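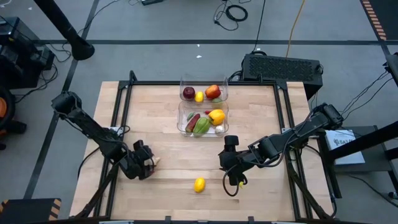
Fruit in one clear bin, vegetables in the other, on a butcher-block top.

Section 5: Setting up your Pidwood produce drawers

Welcome to the part of the guide that most people skip to first, and we don't blame you at all. By now the cabinet should be standing level and the runners from Section 4 should be in place. If they aren't, please do go back and finish them, as the drawers won't glide properly on loose runners however nicely you ask.

The Diltley cabinet keeps fruit and vegetables at larder temperature. It isn't a fridge and has no cooling of its own, so choose a shady corner of the kitchen, well away from the oven, the boiler and any window that gets the afternoon sun. A pantry or a north-facing wall is lovely if you have one.

Before you start

You will need the two drawer liners, the vent slider, the small bag of felt pads and a soft cloth. Leave at least 300 mm of clear space in front of the cabinet so that both drawers can open fully.

Fitting the drawers

1. Wash both drawers in warm water with a drop of washing-up liquid, then rinse and dry them well. There is sometimes a faint smell from the packing, and a good airing on the draining board overnight will see it off.

2. Stick one felt pad at each back corner of the cabinet, on the inside. Press firmly and hold while you count to 9.

3. Lay a liner in each drawer with the ribbed side facing up. The ribs let a little air move underneath, so please don't put kitchen paper on top of them.

4. Lift the lower drawer on to its runners at a slight upward tilt, then lower the front and push it home. You should feel a soft click.

5. Do the same with the upper drawer.

6. Clip the vent slider into the slot at the back of the upper drawer. It goes in with the small arrow pointing to the wall.

Caution: Keep your fingers clear of the runners when you push a drawer home. The soft-close spring is stronger than it looks, particularly when new.

Note: If a drawer sticks halfway, take it right out and begin again. Forcing it can bend the runner, and that is a fiddly thing to put right.

What to put where

We suggest fruit in one drawer and vegetables in the other. Apples and ripe bananas give off a gas that hurries other things along, and it can make carrots taste bitter and set greens yellowing before you've had a chance to eat them. Keep the vent slider open if your fruit drawer is full, and half closed if it only has a few pieces in it.

Peppers, courgettes and aubergines are happy in the vegetable drawer for a few days. Lemons will keep longer in the fridge, but they are perfectly all right here if you get through them quickly - and they do squeeze more easily when they aren't cold.

Garlic and onions like things drier than most vegetables do. A bulb or two in with the rest for a couple of days will come to no harm, but anything you mean to keep for weeks is better in the Barrientos mesh basket, sold separately, or simply in a bowl on the side. Potatoes need the dark and should go in a paper sack in a cupboard.

Caution: Do not store cut or peeled produce in the drawers. Once it has been cut, it belongs in a covered dish in the fridge.

Looking after the drawers

Have a quick look through both drawers every couple of days and take out anything soft or spotted. Once a week, lift the liners out and wipe underneath with a damp cloth. Dry everything before it goes back, as trapped moisture is what brings on mould. In a warm spell, in August for instance, you may want to do this more often and buy a little less at a time.

The drawers can go on the top rack of the dishwasher on a gentle wash. The liners can't, I'm afraid - they curl at the edges and never quite lie flat again.

Spare parts

Replacement liners come in pairs under part number 329, and the vent slider can be ordered from Skiltinon, who look after all our spares. Please have your cabinet's serial label to hand when you order. You will find it inside the door, near the top hinge.

Section 6 covers fitting the door and adjusting the hinges.

Guide revised July 2026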